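# Organización de utensilios en una mesa de cocina compartida

Informe de la asignatura Diseño de Espacios Domésticos. Tutor: Wojciech Ostrowski.

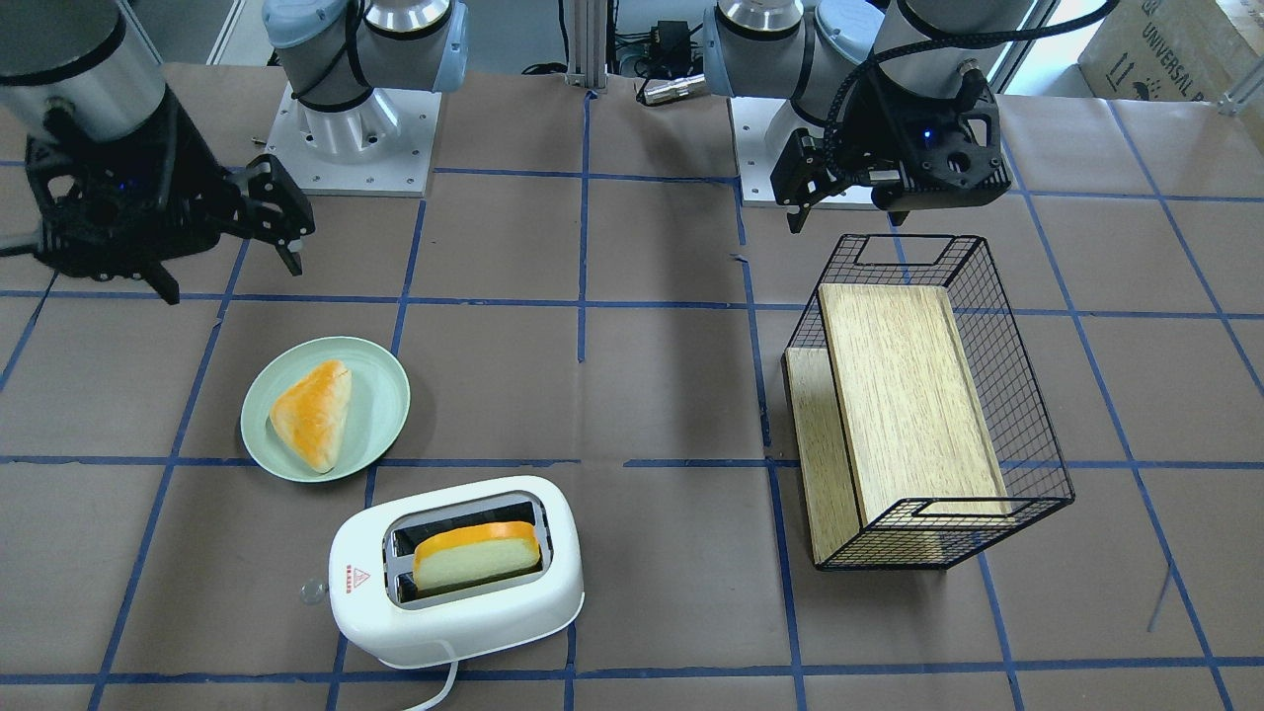 La pregunta de partida era sencilla: si una mesa dividida en casillas ayuda a devolver cada utensilio a su sitio. Cubrimos el tablero con papel marrón y trazamos la cuadrícula con cinta azul. La cinta se despega bien del papel si se retira despacio – con prisa lo rasga.

## Materiales

- Papel y cinta, comprados en Sadowski
- Objetos de cocina, entre ellos una cesta de alambre
- Fichas de registro de la tienda Gastico

El presupuesto era de 400 zł y no lo agotamos.

## Procedimiento

Trabajamos en cinco sesiones durante septiembre. En cada una se asignaba una casilla a cada objeto, se usaba la mesa con normalidad y al final se anotaba dónde había quedado todo. Reunimos 881 anotaciones.

## Observaciones

Los objetos pequeños cambiaban de casilla con más frecuencia. La cesta casi siempre volvía a su lugar. Algunas líneas de cinta no quedaron del todo rectas, y en las fichas aceptamos como correcta cualquier posición que tocara la casilla asignada.

Queda pendiente repetir el registro con casillas más grandes.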